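2026-05-21

Dug out the compost today, finally! I've been putting it off since December, when the lid froze shut and I just started piling peelings on top (not my finest month). The bottom hatch gave me 2 full buckets of dark crumbly stuff, plus a teaspoon I'd been blaming my sister for losing.

Minttu Peltonen from up on Radgate came by while I was at it and told me I've been skimping on dry leaves. She keeps hers in a big sack by the bin and throws in a handful every time she empties the kitchen pail, and her heap got up to 70 Celsius once, or so she swears. Mine has never been more than a bit cozy.

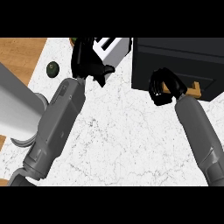 So I'm going to copy her. I shredded 11 egg cartons after lunch, which took forever and made my thumbs sore, and mixed them in with the coffee grounds and all those slimy lettuce leaves. It already smells less like a pond. Eggshells went in too, crushed this time.

The avocado pits from last summer look exactly the same as the day I tossed them in. I picked them out and threw them back on top. Tomatoes get the first bucket tomorrow if it doesn't rain.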